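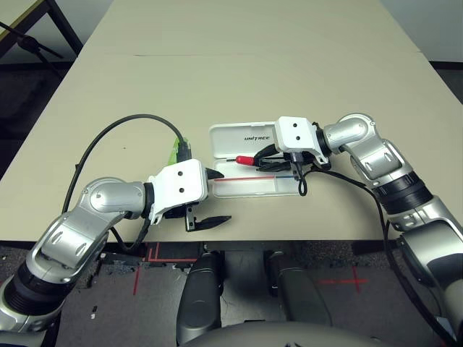
Marker in the right gripper, over the open pen case.

nahom_g
Pen case task, teleop. Want opinions before we record a lot more of it. Pick up marker, lay it in the tray, next item. Sounds easy. My problem is the wrist – operators come in at whatever angle feels ok to them and the demos look like they were done by different species. First policy trained on about 30 demos just hovers over the case and dithers. Do I force one approach angle or leave people alone?

wubit.s
Force it. Write down which way the cap points, which arm goes, where the fingers grab. One page. We had the same dithering at Jornwood and it was all style mixing.

thongchai_y
Disagree. If you script everybody the policy falls over the first time a marker is lying diagonal. Variety is good, hesitation is bad. Different things. Cut the demos where the operator stops over the tray to think.

nahom_g
ok but who decides what counts as thinking. Some of mine pause to fix depth. From the head camera you really can't tell how high the fingers are

thongchai_y
Anything over six seconds with no motion I toss. Arbitrary, works for me.

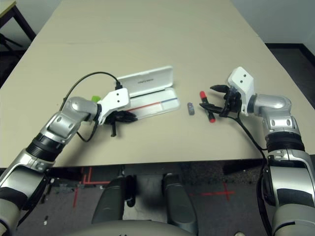

Ladberg Teleoperation Group, Bench Manipulation

nahom_g
Start position for the marker pick, right fingers open. Right arm does this one. Left stays parked by the case with its fingers closed. Wubit, would you use the left for anything here? I keep wanting it to hold the tray down but then that's two arms to teach and my operators are new.

wubit.s
Leave it parked for now. But park it in the SAME spot every demo. If it wanders the policy learns the wander.

lensa.ayele
Lurker, sorry. Why remote control at all for this? Grab the arm, push it through the motion by hand, done. We did kinesthetic for a drawer task with Sovley and got usable demos in an afternoon.

thongchai_y
Because then your own hands and sleeves are in every camera view. Fine for replay, bad if you train on video.

lensa.ayele
We train on joint positions mostly so didnt care. Fair point though. Still think new operators should push the arm by hand first, they get a feel for where it's stiff.

nahom_g
Might steal that as a warmup. Not for the recorded stuff.

zhadgu
On the depth thing – give them the wrist camera. Big, in the middle of the screen, head view small in the corner. Mine had it the other way round for weeks and they were all guessing.

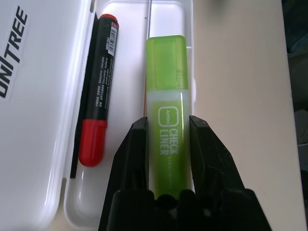 And tell them to stop squeezing so hard, a highlighter doesn't need it. Close till it touches, a hair more, then move. If they clamp down first the thing twists in the fingers and then they spend the rest of the demo trying to un-twist it, and you've taught the robot that too.

wubit.s
+1 on the squeeze. Do you show them the gripper force or only video?

zhadgu
Only video. Force readout just made them stare at the number.

thongchai_y
I'd show it. Mine got better with it, not worse. Depends on the leader arms maybe, ours have zero feedback.

nahom_g
Ok plan. Wrist view big, left arm parked on a fixed spot, grip rule from Zewditu, long pauses get cut. NOT scripting the approach angle yet, sorry Wubit. Will re-record and retrain, post back when theres a result.

wubit.s
You'll be back to script it lol. Good luck

Contact the moderators | © Woldemariam Robotics Boards | Back to top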